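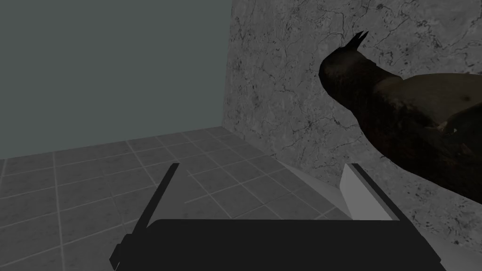 Do you need thousands of examples to teach a robot arm to pick something up?

Depends on how different they are from each other. A few hundred varied ones have done more for us than a giant pile of near copies, and most giant piles I've been handed are near copies.

**2/** Context: I've spent since August making and sorting grasp examples for a project called Pretinia. All simulated. One arm, a two-finger gripper, odd-shaped objects, a tiled room. The pitch deck said 1,942 episodes. I asked how many were worth training on and got a very long pause.

**3/** So I went through them. After tossing resets, duplicates and the ones where the physics had a fit, 935 were left. That's less than half. The deck still says 1,942.

**4/** Before someone replies "just generate more, it's simulation, it's free" – it isn't free. Somebody has to look at them. That somebody is me, at 11 at night, with cold noodles.

**5/** Randomization! Everyone loves to say it. Our scene generator is called Lilell and it will happily swap the wall from plain gray to veined stone. Great. The object's starting spot moved by the width of a thumb. The policy doesn't care about your marble if the thing is always in the same place.

**6/** What I wanted varied, and had to beg for:
- where the object starts
- which way it's facing
- where the arm comes in from
- how wide the fingers are open on approach

What I got first: six wall textures.

**7/** The lumpy objects are the useful ones, I'll give the team that. With a cube you can be sloppy and the grasp still works. Animal figurines punish you. A neck is a fine place to grab from one side and a terrible one from the other, and the little pointy bits on top fool everything.

**8/** Dark objects too. We have a dark brown creature that I've been calling a bird for weeks. A coworker says bear. The label file says "misc_organic." If the three of us can't agree, I don't want to hear that the language-conditioned version "understands" it.

**9/** Someone asked how the examples get made. Two ways. A scripted planner does the bulk, and a person drives the arm for the rest. The planner's are tidy and all look alike. The human ones wobble, back off, try again. Guess which ones the cleanup script was throwing out for being "inefficient."

**10/** I put the wobbly ones back. 24 of them, to start. Small test, one object set, so please don't quote it at me – but the policy trained with them recovered from a bad approach more often than the one without. The one without would miss and then keep closing on air with total confidence.

**11/** Am I sure it was those 24? No. We also changed the learning rate the same afternoon, which I complained about at the time and am complaining about again now. Rerun is queued.

**12/** Other thing that bugs me: success labels. Ours came from a height check. Object above a line at the end of the episode = success. So an object wedged between the gripper and the wall counted. An object balanced on top of a finger counted. I watched one get flung upward on the last step and that counted too.

**13/** Fixed it by requiring both fingers in contact and the object held for a full second. The success rate dropped, people were upset, and I was asked if the new check was "too strict." It's a grasp. You have to be holding the thing.

**14/** Re: Forsyth, the shared format we're supposed to export to. It's OK. It keeps the joint angles and the camera view lined up, which our old files didn't. It has no field for "a human looked at this." I've been putting that in the notes column like an animal.

**15/** Will any of this carry over to the real arm at the Sirka lab? I doubt it, at least the first time. Simulated friction is a polite guess. Our floor grips better than any tile I've ever walked on. I'd plan on collecting real examples anyway and use the simulated ones as a warm-up.

**16/** A few people want the viewer I use to sort these. It's a bad script that shows first step, middle step, last step side by side, and I press k for keep or x for toss. No model scoring, no dashboard. I'll post it once I take the swear words out of the variable names.

**17/** And if you're buying a dataset, ask to see 24 episodes picked at random. Picked by you, on the call, with them sharing the screen. I did this with a vendor in the spring. The call ended early.

**18/** Rerun just started. It'll be done by 6 a.m. if the machine doesn't fall over. Muting replies until then, except from anyone who has a better contact check than mine.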